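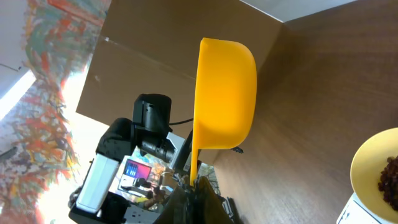 Letance households told to cut powder doses as softer water arrives

October
By our utilities reporter

Homes in the northern half of Letance will receive softer water from this month, and the supplier is asking customers to reset dishwashers and use less washing powder.

Hennessy Water said total hardness at the Kiso treatment works would fall from 306 to 200 milligrams per litre, expressed as calcium carbonate. The change follows the connection of the new Worireck main, which brings in upland water to be blended with the existing borehole supply.

The new blend will still be classed as hard on most detergent packets, but it may fall in a lower dosing band on some brands. Customers are advised to check the table on the packet against the new figure and to use a level scoop, not a heaped one. Scoops vary in volume between products and should not be swapped from one box to another.

Dishwashers with a built-in softener need to be adjusted separately. The setting is usually found in the programme menu or on a dial near the salt compartment. Leaving it at the old value will do no harm to the machine but will use more salt than is needed.

The supply will be switched over in stages. Each zone is expected to take 24 hours to settle, during which hardness at the tap may move up and down. Some customers could notice cloudiness caused by dissolved air, and this should clear from the bottom of the glass upwards within a few minutes. Water that stays cloudy, or is brown or orange, should be reported.

Less limescale is expected on kettles, taps and shower screens, though existing deposits will remain until they are removed. The company's leaflet also covers general wiping down at home. It recommends a damp cloth and a small amount of mild detergent on painted and coated surfaces -- scouring powder can leave fine scratches that hold dirt.

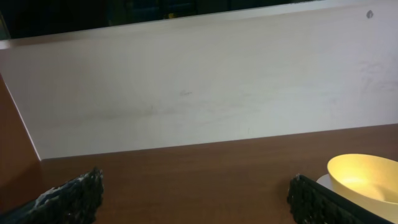

Smudges and light scuff marks on an off-white panel.

Sampling will be carried out at 24 points across the network until the end of the winter, with results posted on the company's website each month. Chlorine levels are not being changed. Aquarium owners and home brewers are asked to test their water before use while the blend settles.

Properties south of the railway stay on the old borehole supply, and their hardness figure is unchanged.

Shares: 24
Comments: 6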